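Do Rural Selling Agents Earn Their Commission? A Look at Wool and Livestock Sales in One District

Project report, agribusiness option

Why we chose this

Most farms in the district sell their wool and stock through an agent, and most farmers we know will tell you that their agent is a good one. We wanted to find out whether that opinion rests on anything. Agents advertise with words like trusted, local and proven, and none of those words can be checked against a sale sheet. Prices can.

We looked at two agencies, Stesik and Meretti, and at Flureo, an online listing service that charges a flat fee and leaves the rest to the seller. All three publish claims about the returns they get for clients. We took none of these claims as given.

What we collected

Our main source was 1068 lot results copied by hand from printed sale reports, covering wool and store cattle. We threw out every lot where the weight, grade or seller's agent was missing. That removed 282 lots, leaving 786 to work with. It is a large loss and we are not happy about it. Meretti's reports were the worst for missing grades, so the lots that remain may flatter that agency or do the opposite. We have no way to tell.

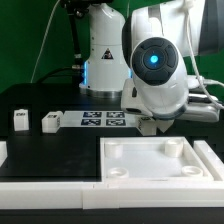

For each remaining lot we compared the price with the average for the same grade on the same sale day. We did this because an agent who sells in a strong month looks clever without having done anything. Meretti's own brochure compares its winter prices with the previous autumn, when the whole market was down, and calls the difference "added value". We would call it the weather and the exchange rate.

What we found

Before commission, Stesik's cattle lots sold slightly above the day's average. After commission most of that gain had gone. On wool we could not separate the two agencies at all. Clips of the same grade sold within a few cents of each other whoever had catalogued them, which should not surprise anyone, as the same buyers were bidding.

Flureo was harder to judge. It quotes an asking price and a "result", but the result is entered by the seller, and a seller who took a poor offer has little reason to type it in. We left its figures out of the main table.

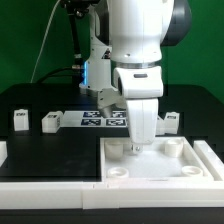
The one place where an agent seemed to matter was in small lines. Mobs of 3 or fewer sold badly through every channel, but less badly where the agent had boxed them with a neighbour's stock to make up a decent pen. This takes phone calls and some local knowledge – the very thing the advertisements go on about – and for a small holding it could pay for the commission. Our sample of such pens is thin, and we would not bet a farm on it.

The Morikawa index

Several agents quote the Morikawa index, which scores each agency out of 1000 for "vendor confidence". We tried to use it and gave up. The scoring method is not printed anywhere we could find, and agencies pay to be listed. Stesik's score rose two years running while its share of yardings fell. Both could be true, but then we do not know what the score is measuring. 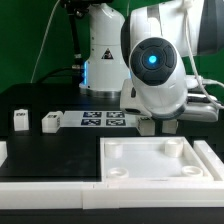
Problems with our own work

We should be as hard on ourselves as on the brochures. Copying results by hand means mistakes, and we only checked one page in ten. We treated all lots of a grade as equal, when any buyer leaning on the rails could see differences in condition that never reach the report. We also have nothing on private sales out of the paddock, where an agent's contacts may count for most.

There is also the question of who picks which agent. Larger properties with well-bred cattle lean towards Stesik, so its small lead could simply belong to the cattle.

What we would do next

A second attempt should follow the same vendors through a change of agent, which would get round part of that problem. We know of a few who switched in January, and their next two sales would be worth having. We would also ask each agency for its passed-in lots. Stesik told us these were "not kept in that form", and Meretti did not reply.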